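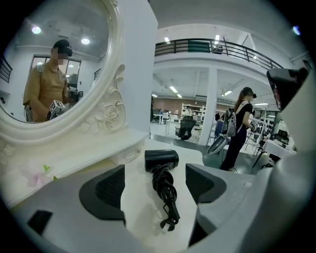 Amparo Henao asked after the March session whether the finger pads have to come off each time they are cleaned, or whether it is enough to wipe them in place. Wiping in place is enough for daily care. Take them off only when a pad has lifted at a corner or the finger behind it has to be replaced.

Unit 7: Daily care of the hand-held gripper pair
Castaño lab course, revised April 7, 2022

This unit covers the gripper pair used at the vanity station. You will need a lint-free cloth, the small hex key, the feeler gauge and the station log. Read the whole sheet before you start.

Fingers and pads

Wipe both pads with a cloth dampened with water. Do not use alcohol. It hardens the pad surface and the grip gets worse over a few weeks. Let the pads air dry.

Close the fingers slowly and watch the tips. They should meet along their full width. If one tip arrives early, loosen the screw at the base of that finger, square it by hand and tighten again. A gap of up to 2 mm at the base is acceptable. A gap at the tips is not.

Smooth round objects such as a hair dryer body show pad wear first. If an object turns in the grip when you lift it, check the pads before you touch the spring.

Markers

The cube is only useful if the markers on it are flat, clean and square to the body. Look along each face for bubbles. A marker with a scratch through the black border is replaced, even if the tracker still reads it. Printed spares are in the Priltoner box, sorted by number. The left and right cubes do not take the same numbers, so check the chart on the lid.

After replacing a marker, run the Pedau check and write the result in the log. If the check fails twice, stop and hand the gripper to Jhair Lozano.
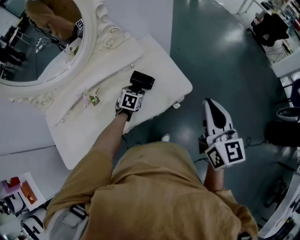 Tracking faults are often blamed on the cube when the station layout is the cause. Before opening anything, go over the work area with the tracking view on. At the vanity, the oval mirror reflects the gripper as well as the room, and a marker can be readable in the glass. The tracker may then report the same number in two places. Turn the mirror a few degrees and repeat the check. Look at the floor too. A cable crossing it beside the operator should be taped down or rerouted before work starts.

Logging

Each gripper has its own page. Enter the unit number, what you did and your initials. Fault 184 means a marker number was seen twice; check reflections first. Fault 18 means the fingers did not reach the closed position; check for grit at the base of the finger, then the screw.

For next time

Read the Borkov notes on spring tension, pages one to seven. Sheyla Betancur has the spare hex keys. Return them to her before you leave the lab.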